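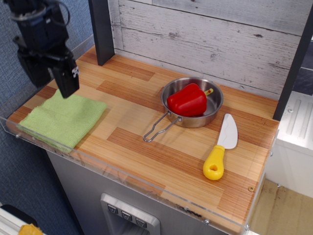 Green towel and small metal pan on the counter.

Towels smell sour an hour after washing. Why?
Asked by Jolanta Czerwiński, 3,406 views

I wash my kitchen towels hot with plenty of softener. They come out smelling like a meadow, and by dinner they smell like a pond. My sister in Skemden says buy new ones. My sister says that about husbands too.

Dean Fairclough
Quit the softener. It coats the cloth and the funk moves in underneath. Half the detergent, an extra rinse, 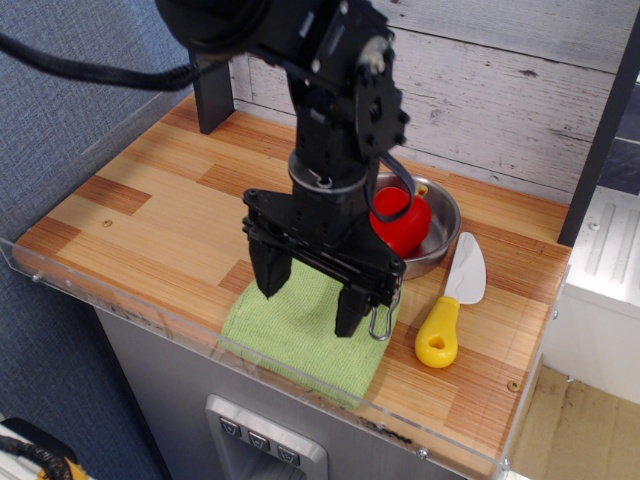
and dry them all the way — "mostly dry" is how I lost a whole drawer in August.

Grillen
Just use paper.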